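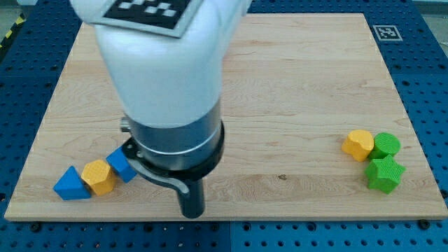 # Well pump short cycling, 81 L tank, precharge looks fine

**gravel_pad**

Submersible pump in a drilled well, house on the Laing side of the ridge. Tank is a Stivex 81 litre bladder type, installed when we bought the place. Switch is the Rondska that came with it, nominal 30/50.

Symptom: with one kitchen tap open at a moderate flow, the pump starts, runs a few seconds, stops, and starts again almost straight away. With two taps open it runs continuously and behaves itself. No cycling overnight with everything closed, so I don't think I have a leak or a bad check valve.

Precharge checked with the tank drained and a tire gauge: 28 psi, so 2 below cut-in as per the label. I tapped the tank and it rings hollow on the upper part. No water at the air valve.

What am I missing? I would like a diagnosis before I buy a tank.

---

**tee_and_nipple**

How far is the switch from the tank tee, and is there anything between them? Filter, softener, ball valve, check valve?

---

**gravel_pad**

Switch is on a nipple on the supply line coming through the wall. After it there is a sediment filter, then the tank tee, then the house. The filter was moved to that spot in April to protect the tank.

---

**tee_and_nipple**

Then move it back. The switch has to see tank pressure. With a filter between the two, the switch sees pump pressure on the dirty side. Pump starts, the filter restricts, pressure on the switch side climbs to cut-out while the tank is still well below it. Pump stops, the two sides equalise through the cartridge, switch drops to cut-in, pump starts.

Correct order is well line, tank tee with the switch and gauge on it, then filter, then house. A bladder doesn't need a filter ahead of it unless you are pumping a lot of sand.

---

**coldroom5**

Agree the order is wrong, but that explanation doesn't cover the case where two taps are open and it runs steadily. If the filter were the restriction, more flow would make the pressure drop across it worse and the switch side would still hit cut-out.

I think the tank is undersized. An 81 litre tank at 30/50 gives you a drawdown of less than a third of the shell volume. If the pump is large, that's a short run even when everything works. Motor makers generally want a full minute.

---

**tee_and_nipple**

It covers it well enough. With one tap open, most of the pump's output has to go into the tank, through the cartridge, and the pump is pushing against a tank that is rising. With two taps open the tank side stays low, so total pressure at the switch is tank pressure plus the loss, and it can sit under 50 indefinitely. You're only looking at the loss. Add the tank pressure.

Undersized tank gives you a short cycle. It doesn't give you a cycle of a few seconds unless the pump is enormous or the bladder is gone.

---

**coldroom5**

Fair on the sum. I still wouldn't rule the tank out. "A few seconds" needs a number. Gravel_pad, can you time it? One tap, cut-in to cut-out, then cut-out to cut-in.

---

**gravel_pad**

Timed with a phone. One tap open: 5 seconds running, 3 seconds off. Repeats without much variation.

Gauge is next to the switch, so upstream of the filter. Needle swings hard from 30 to 50 and then falls quickly at shutoff.

---

**tee_and_nipple**

Three seconds off with one tap open is your answer. A tank that had been filled to 50 would take far longer than that to fall to 30 through a kitchen tap. It was never at 50.

---

**sidel_road_well**

Can confirm from the other end. I'm out on Sidel Road and had the same arrangement, except mine was a softener between switch and tank. Chewed through a set of switch contacts before I worked it out. Check yours while the cover is off, with the breaker off first. If the points are pitted, replace the switch. Filing them buys you very little and they weld later.

Also check the small port under the Rondska. The nipple plugs with iron scale and then the switch lags, which looks like a different fault again.

---

**halfinchpex**

Why not leave the piping alone and fit a constant pressure valve? Less work than recutting everything and it gets rid of the cycling altogether when water is being used.

---

**tee_and_nipple**

Because it would be a second device hiding the first mistake. It also raises back pressure at the wellhead, and you don't know the pump curve or the rating of the drop pipe. Put the plumbing in the right order and see what is left over.

---

**halfinchpex**

I have run one for years on old poly with no trouble. People here treat them as a swindle and they are not. But I accept the order should be fixed first.

---

**coldroom5**

Cheap test before anyone cuts pipe: take the cartridge out, put the housing back together empty, and time it again. If the run time jumps, it's the filter. If it stays at five seconds, look at the tank.

Close off any treatment gear downstream while you do it so you aren't sending sediment into it.

---

**gravel_pad**

Did that this evening. Cartridge out, same tap, same opening. Pump ran long enough that I stopped leaning over it and sat down. 81 seconds to cut-out, and the gauge climbed evenly. Off time was also much longer but I didn't record it.

Cartridge was brown through to the core. It has a fine rating, finer than the one I used before. I probably bought the wrong one.

---

**coldroom5**

I withdraw the tank. That's a healthy run time.

---

**tee_and_nipple**

Fine cartridge plus iron will do it. When you repipe, put the filter after the tee with a valve on each side and a gauge on each side. The difference between the two gauges tells you when to change it. A new cartridge of the same rating will work for a while and then you'll have the same fault if the order is still wrong.

---

**sidel_road_well**

Put a union on each side of the housing while you're at it. And a relief valve at the tee if there isn't one.

---

**gravel_pad**

There is no relief valve. Adding one. Running with the housing empty until I have the fittings. Switch points were dark but flat, so I'm keeping the switch for now. Port was half blocked, cleared with a bit of wire.

---

**halfinchpex**

Recheck the precharge once it's all back together. A tire gauge that lives in a truck isn't much of an instrument, and yours only has to be out by a little to put you above cut-in.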